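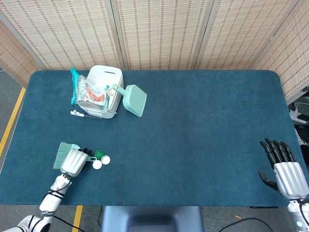
Household Recycling: Changes to the Collection Schedule

The Desau Residents' Office wishes to inform all households of changes to the recycling service, effective in April. Collections will take place every two weeks in place of the present monthly round. The new schedule applies to the 143 homes on the Yang and Lolaslow routes; all other routes remain as they are.

Paper and cardboard should be flattened and kept dry. Glass and cans may be placed together, provided they have been rinsed. Soft plastic packaging, including snack bags and shrink wrap, is not accepted at the curb - it may be taken to the drop-off point at the Grident Street entrance during office hours.

Residents who need a second container may apply in writing to Anum Mughal, Household Services. Requests are normally answered within three working days. Questions about missed collections should be directed to Dong-geon Oh at the front desk.

A printed copy of the schedule will be delivered to each address before the first collection under the new arrangement.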